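Weaving on a Cardboard Loom
Project report by Feven Gudeta
Textiles elective, Dratberg School

For my project I wanted to make a wall hanging without buying a real loom, because real looms cost money and mine is all going toward a bus pass. My aunt had a small one when I was little and I was never allowed to touch it, so I guess this has been brewing for a while! I picked the idea in February and ended up making two hangings. The first one went so badly that I'm only going to talk about it where it taught me something.

What I used

A piece of stiff cardboard from a shipping box, 13 inches tall. Cotton string for the warp (those are the up-and-down threads). Leftover yarn in mustard, rust and cream, mostly Uso wool from the bargain bin at Pawlak, the yarn shop over on Prisberg Street. A big plastic needle, a ruler, a fork from the kitchen and a stick from the yard to hang it on. I started with a thin cereal box for the first try and it folded like a taco as soon as I pulled the string tight. Please use the thick stuff.

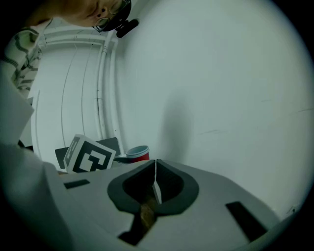 Setting up the loom

I marked a line half an inch down from the top edge and the same at the bottom, then cut 20 little slits along each side down to the line. The slits have to match top and bottom or your warp leans over, and then the whole hanging leans with it. I taped the end of the string to the back, brought it through the first slit, ran it down the front to the bottom, around behind the next slit and back up again. Keep going until you run out of slits and tape the other end down.

The string should be snug but you still want to be able to get a finger under it. Mine was way too tight the first time, and my edges pulled in so much that I basically wove an hourglass.

Weaving

Over, under, over, under, and then the opposite on the way back. That's really the whole thing! I did a few rows of plain cotton first so the yarn had something to sit on. The trick I learned from a library book is to lay each row in a little arch before you push it down with the fork - it gives the yarn some slack and your sides stay straight. I did 4 inches of cream, then a band of rust, then I got bored and tried a triangle in mustard. The triangle is lopsided. I've decided it's a mountain.

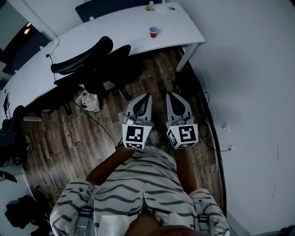

Gripper held out in front, with the wooden floor below.

For the fringe I cut lengths of cream yarn, folded them in half and looped them around the bottom warp threads before trimming everything with good scissors. (I trimmed it crooked, trimmed it again, and now the fringe is shorter than I planned.) Then I bent the cardboard a bit, slid the top loops off and put them straight onto the stick. The bottom threads get knotted in pairs.

What I'd change

I'd use a lighter color for the warp next time, since mine shows through the rust in a couple of places. I'd also plan my colors on paper before starting. I ran out of mustard halfway up the mountain and had to go back to Pawlak on a Monday, when they close early, and I missed them by maybe a minute.

My little cousin wants to make one now, so I'm cutting her a smaller loom with wider slits and digging out the chunkiest yarn I've got.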